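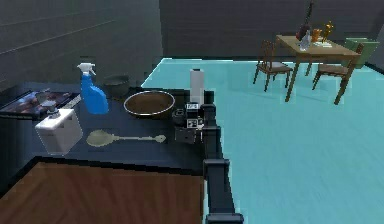

Last changed: Mar 3, 2020, by Lwazi Ngubane

Category: Home and Household > Kitchens > Work Surfaces

Kitchen countertop

A kitchen countertop (also counter or, in British English, worktop) is a flat, raised surface used for preparing food, usually fixed on top of a row of base cabinets. It is the hardest-working piece of furniture in most homes, and its history is a wonderfully rich one, taking in carpentry, quarrying, plumbing and a good deal of chemistry.

Early forms

For centuries the kitchen counter was simply a table. Cooks in large European houses worked at a heavy board on trestles, which could be scrubbed with sand and carried outside to dry. A household inventory of 1584 from the manor at Nestelgate lists "a long borde for the paistrie" and two smaller ones kept for fish, so the idea of separate surfaces for separate jobs is a very old one. The pastry board survives in the manor's kitchen, and the hollow worn into one end is a delight to see up close.

The fixed counter came much later. Dressers and sinks were built against the wall during the nineteenth century, but the gaps between them stayed. The continuous counter, running from sink to stove at one height, spread with the fitted kitchens of the 1920s and 1930s.

Materials

Wood is the oldest material still in common use. Maple and beech are favorites for butcher block, in which strips are glued together with either the edge or the end of the grain facing up. End grain is kinder to knives – the blade slips between the fibers – but it takes up more oil.

Granite and soapstone are both natural stones, though they behave quite differently. Granite is usually sealed against stains. Soapstone needs no sealer and darkens beautifully when rubbed with mineral oil.

Plastic laminate brought color and pattern to ordinary kitchens after the Second World War. Engineered quartz, made from crushed stone bound with resin, followed later in the century. The resin can scorch, so a trivet is a good idea.

Polished dark surfaces show crumbs and fingerprints more readily than matte or speckled ones.
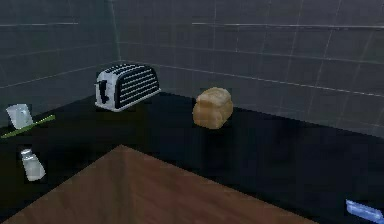

Corners and joints

Where two runs meet, the fitter has to choose between a butt joint and a miter. Ruan Potgieter's handbook for apprentices gives 7 pages to this one choice, and they are well worth reading! Old walls are rarely square. Fitters often make a template first and shave the back edge of the counter to match, then close the last gap with a flexible sealant.

Related articles

Backsplash
Butcher block
Dresser (furniture)
Grout
Nestelgate Manor
Soapstone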